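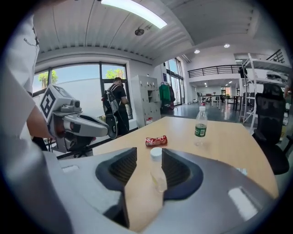 Kwadwo Dogbe wrote under the last entry that the snare on side two sounds like it was recorded in a different building from the rest of the kit, and could we please sort that out before anyone touches the guitars. Fair point. I listened again first thing and he is right about three of the songs, though I don't hear it on the ballad.

Monday, April 5, 2021

Trodia album, tape transfer and remix prep. Control room all day.

Reels as they came from Correia: the multitracks for the whole record, 10 songs, running time 34 minutes by the label's sheet. The sheet leaves off the spoken intro to the first song, which is on the tape. I've logged it as part of song one. The band can decide if they want it back. It was cut from the original LP and I can see why, but the fans on the mailing list have been asking for it for years.

Machine lined up before the first reel. Playback level on the 1000 Hz tone was low on tracks 7 and 8, high on 16, everything else within the usual. Trimmed those. There is no 10 kHz tone on reel two, only hiss where it should be, so I used the azimuth from reel one and then checked by ear on the hi-hat. If anybody has a better idea for reel two, write it in the margin. I don't want to bake in a dull top end and then spend a week EQing it back.

Reel one played clean. One splice before the chorus of song three had dried out and let go on the rewind. Remade it with fresh tape, checked it at half speed, played through fine twice. The old splice tape is in an envelope in the reel box.

Reel two has some print-through at the head of the ballad. You hear the first vocal line very faintly ahead of itself. It's stored tail out now. It should have been all along.

The snare

Soloed everything on the drum tracks for side two. The close mic on the snare is fine. The trouble is the room pair, which on those three songs is out of step with the close mics by a good bit more than on side one. My guess is that they moved the kit or the mics when they changed studios. The track sheets say "Ruvincombe, big room" for side one and give nothing at all for side two. The handwriting changes there too.

Tried three things:

Flipping polarity on the room pair. Body came back, but the toms went hollow. No.

Pulling the room pair forward to line up with the close snare. Tighter, and the toms survived. It also takes out most of the size, and this band without the big drums is a different band. The second single in particular falls flat.

Leaving the timing alone, room pair down 5 dB, and feeding the snare into the plate to fill the gap. Best so far. It sits close to side one if you play them back to back at low volume. Loud, you can still tell.

I've saved the third one as the working version and printed a rough of each song. Kwadwo, have a listen on the small speakers before the big ones. I'd like to know whether you still hear two buildings.

Guitars

Not touched, as requested, apart from listening. There are four rhythm tracks on most songs and six on the opener. Two of the six are the same performance bounced across, so really it's five guitars. The lead on the closer was punched in very late, and you can hear the amp hum come and go on either side of the solo. I would leave it in. It was on the LP and people who know the record will expect it.

The tuning on song eight drifts sharp all the way through. I thought it was the machine and checked the speed against the tone again, and it hadn't moved. Song nine is on the same reel and sits at pitch. So the band drifted, or the machine they recorded on did. The keyboard overdub follows it, which points to the machine. Varispeed would fix it, but that's a question for the band.

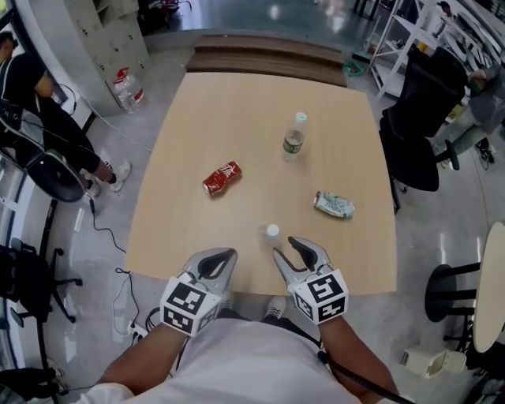
Vocals have held up better than anything else on the tape. The doubles are panned on separate tracks, so we have a choice the original mixer didn't leave himself. There's an alternate take of the last verse of song four that no one has mentioned to me. Different words in the third line, a bit rougher, and I like it more. Not for the album, but it could go with the extras if Correia is still planning extras.

Hutix compressor: left channel meter sticks at rest and needs a tap. Audio is unaffected. I've put it on the repair list under the headphone amp. Don't calibrate anything by that meter until it's fixed.

Files are on the studio drive in the Trodia folder, raw transfers separate from the roughs. Raw transfers are locked. Work from copies. Backup drive was done at the end of the day, and both copies checked against each other.

Still to do:

Ask Correia for track sheets for side two, or at least the name of the second studio.
Get the band's answer on song eight and the spoken intro.
Second pass on reel two if a tone turns up anywhere.
Original LP on the turntable next to the roughs. My copy is scratched through the single, so bring yours if it's cleaner.
Label wants masters by October, which is plenty of time if the snare question is settled this month.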